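Korb Urness, rund, geflochten

Hersteller: Trekach. Durchmesser 40 cm, Preis 19 Euro. Im Sortiment seit Mai.

Trekach nennt den Urness ein »Ordnungssystem fürs Wohnzimmer«. Mir ist das zu viel Wort für einen Korb. Er hat keinen Deckel und keine Fächer, und das Futter, das es beim Modell Gosanari für deutlich mehr Geld gibt, fehlt ebenfalls.
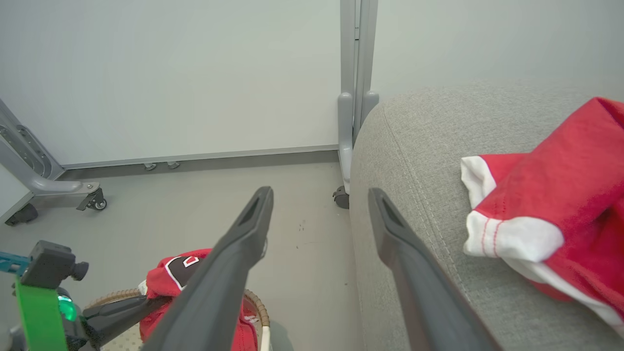

Ob ein offener Korb neben dem Sofa Ordnung schafft, bezweifle ich weiterhin. Er steht am Boden und nimmt auf, was man hineinwirft – mehr verspricht die Form nicht. Ein rotes Kleidungsstück liegt drin, das rot-weiße hängt trotzdem zerknüllt über der Armlehne. Wer seine Sachen bisher aufs Polster gelegt hat, wird das vermutlich auch mit Korb tun. Der Flechtrand in Braun passt immerhin zu hellgrauem Stoff.

Für nasse Wäsche würde ich ihn nicht nehmen. Lieferzeit 2 Tage, Rückgabe nur unbenutzt.

Text: Jae-hoon Ma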